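ok thread on the Bornoretti sim kit, the one Benjelloun started selling in November. had it 7 days on the trial. typing this between meetings so bear with

what it is: a bunch of ready made tabletop tasks for a robot arm, all in simulation. you plug in your own controller, it runs the task, you get a score and a log. no hardware needed

install. fine on my work machine. on the laptop it hung at the license check, twice. Adel Naciri from their support got back to me the same afternoon, it was a proxy thing on our side. so ok, my bad

docs are thin. the quick start is good, then it just kind of stops. whole page on gripper settings that says "see Lonton guide" and the Lonton guide is a seperate download. why

started with the pen in cup task bc everybody says start there. 300 runs over a night with our own controller. no crashes! that alone puts it ahead of what we had before

scoring is stricter than I expected. it wants the pen let go and the gripper clear before it calls it done. I like that. our old script counted it as soon as the tip was over the rim, so our old numbers were way too kind lol

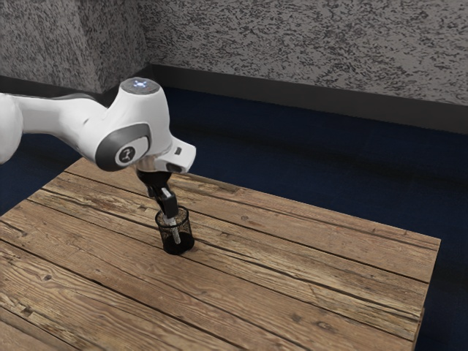 things I'd change. the random start positions are timid, everything lands in the same little patch of table unless you edit the config by hand. Hatem El Khatib on my team pushed the range way out and our success rate fell off a cliff. good to know before we buy an arm

also the log files. huge. 100 runs filled a folder I had to go clean out before lunch. there's a setting for it, two menus deep, off by default

price: they quote per seat and we only need 2. the Bretthorpe bundle adds more rooms and tables, havent tried it, the sales page is vague about whats in it

would I pay for it? yes for the base kit. no on the bundle till they let me trial it

trial runs out Friday. gonna do one more overnight with the wide start range and post teh numbers under this one. if anyone has it working with a force limited gripper pls reply, I can't get the closing force to stick between runs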